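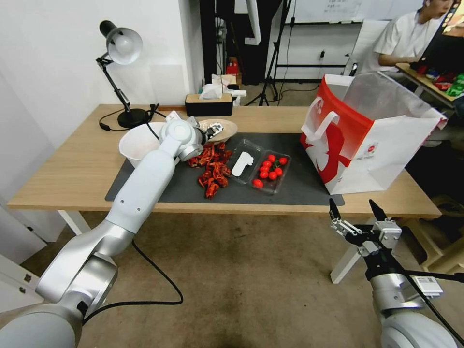

The Chilli Table

A winter of sorting, soaking and throwing away, and what remains of it in my kitchen

By Songül Çetinkaya

When my aunt sorted peppers, she covered the whole floor of the front room with old bedsheets and the children had to walk along the wall. I have no front room. I have one table of light wood, a dark grey mat to protect it, and a lamp which I can bend down over the work when the afternoon becomes too short. On this table I learned, last February, how little I knew about an ingredient I had eaten all my life.

Dried red chillies do not look like much when they are in a sack. You must tip them out. On the dark mat their colours separate, and you see that what you called red goes from a deep, serious red to something close to orange. The skins are crinkled and they catch on each other, so the heap stays where you put it and then slowly spreads to the edge when you start to pull at it. I keep a deep white bowl behind the heap for the good ones and a shallow plate for those I am not sure of. The plate always fills first.

What makes me not sure? A pale patch on the skin, sometimes. A stalk that comes away too easily. A smell of cellar. My supplier, a small shop called Zarnia that sells from two rooms near the bus station, taught me to break one pepper from each handful and look at the inside. If there is grey dust between the seeds, the pepper goes in the bin, and I look at its neighbours with suspicion.

I began this work for a supper. The Lenier, a cultural house in my district, asked me to cook one dish for 21 guests, and I promised them my aunt's red paste without having her recipe. She never wrote it. My cousin remembered the garlic, my mother remembered that there was no garlic, and both of them were very certain. So I made it in several ways and tasted them on bread, standing up, with a glass of yoghurt drink near my hand.

The version I kept is simple. The chillies lose their stalks and most of their seeds. They sit in hot water under a plate for 10 minutes, no longer, or the flavour goes into the water and you have an expensive red tea. After this they are chopped with salt, olive oil and a little roasted onion. Then come the tomatoes, and here I left my family's road completely.

My aunt used big summer tomatoes, cooked until they were nearly black. In February I could get only cherry tomatoes, the glossy kind sold in plastic trays. I was ashamed to buy them. But they are sweet in a month when nothing else is sweet, and 4 of them, cut in half and blistered in a dry pan, are enough for one small jar. I now use them also in the summer. My mother has been informed.

People ask me if it is very hot. It depends on the heap. Even chillies from the same sack do not agree with each other, and I think this is the reason my aunt tasted all the time and measured nothing. I write down quantities now, in a notebook from Msimang, but next to each number there is a second number in pencil.

The supper was noisy and the paste was finished before the soup arrived. A woman from the next table asked me for a jar and I had to tell her that I had brought none. Since that evening I make a little more than I need. It goes home with friends in whatever paper bag is standing on the table, and the jars do not come back, so I must also buy jars.

My hands burn after each sorting. Gloves help, but I cannot feel the bad skins through them, and I always take them off before I am halfway. Oil first, then soap, is what my aunt did. On the evening of a sorting day I do not touch my eyes, and I let somebody else cut the melon.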